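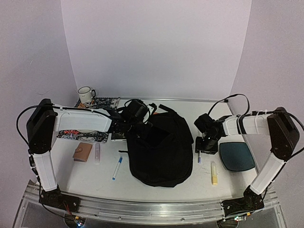
We finally have a result on clutter, so I'm writing it down before I forget the details.

The question from Doina Shehu was simple. If we train a two-arm policy by imitation on soft black things, does it help to leave other stuff on the table while we record? Until May we recorded everything on a clean surface. The policy learned fine, then fell apart as soon as a mug showed up near the back.

So we recorded 326 new demonstrations with household items around the target and changed the layout between episodes. Same network, same training length, 3 seeds.
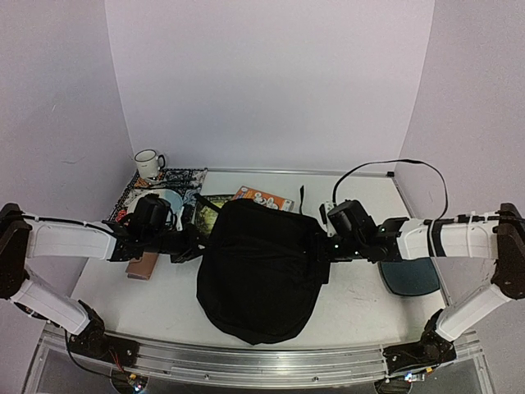
Black cloth between the two grippers, mug and plate at the back left.

On 59 test layouts the new policy beat the old one with all 3 seeds. Most of the misses that are left come from the grippers closing at different times - one arm has the fabric and the other has air. I want to try a shorter action chunk for that next.

Ellholm is still our name for the test set. I'll post the layout list once I've cleaned it up.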